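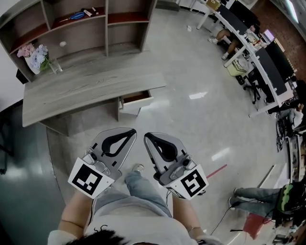

Keeping Two Hand-Held Grippers in One Coordinate System: Software Report

Final-year project, Robotics and Automation, Grelau

1. Background

The Mabula project records a person doing a household task with two hand-held grippers, then trains a policy on the recordings. Our part was the step in the middle. We had to write software that takes the raw video and gives back the position and angle of each gripper at every time step, plus how far the fingers are open.

The earlier version, written by last year's group, treated each gripper separately. It worked well enough for one-handed tasks. For two-handed tasks it let the left and right paths drift apart, so a policy trained on them would reach for an object with both hands and miss with one.

2. What we used

Each gripper carries a square printed marker, and the left and right patterns are different, so the software can tell the hands apart without guessing. The head camera looks down over both grippers. We read the markers from this view and solved for the pose of each one using the camera calibration.

All code is in Python. The tool is called Ikska and runs from the command line. It takes a recording folder and writes one table per hand.

3. Method

Ikska works in four passes.

The first pass finds the markers and stores their corners. A detection is thrown out if the corner error is over 2 pixels.

The second pass turns corners into poses. A flat marker seen nearly face on can give two answers that fit almost equally well, and the old code simply took the better fit. This made the wrist appear to flip for a single step. We now keep both answers and choose the one closer to the previous pose, unless the gap since the last good detection is longer than 8 steps.

The third pass moves everything into a frame fixed to the room. The wearer's head moves all the time, so a gripper held still seems to wander in the camera view. We estimate head motion from background points, with the area around the hands and arms masked out. Before we added the mask the hands themselves were being used as background, and most of the drift came from there.

The fourth pass fills short gaps and smooths the result. Long gaps are left empty and marked, and the training code skips them.

4. Testing

We used 50 recordings from the Plerndale set, all two-handed. With the old code, 19 of them had at least one wrist flip. With Ikska, 2 did. Both were cases where a marker had been out of view for a while and came back at a steep angle.

Drift was harder to measure. We began and ended each recording with the grippers touching at a fixed point, and compared the two distances. The error was smaller in every recording, though it was still worse in rooms with plain walls – there are fewer background points to follow.

5. Problems

Shiny floors gave us trouble. Reflections move differently from the floor itself, and the tracker sometimes locked on to them. A stricter outlier check helped, at the cost of a slower third pass.

People moving in the background caused a similar error. We did not mask them, and we would do this first if we had another term.

Finger opening is the weakest output. It is correct when the fingers are in clear view and poor when an object covers them. We report a confidence value next to it, but the training code does not read that value yet.

6. Running the tool

The calibration file must be in the same folder as the recording. If it is missing, Ikska stops with an error. The old code used a default calibration and carried on, and we lost most of October to results that were wrong for that reason.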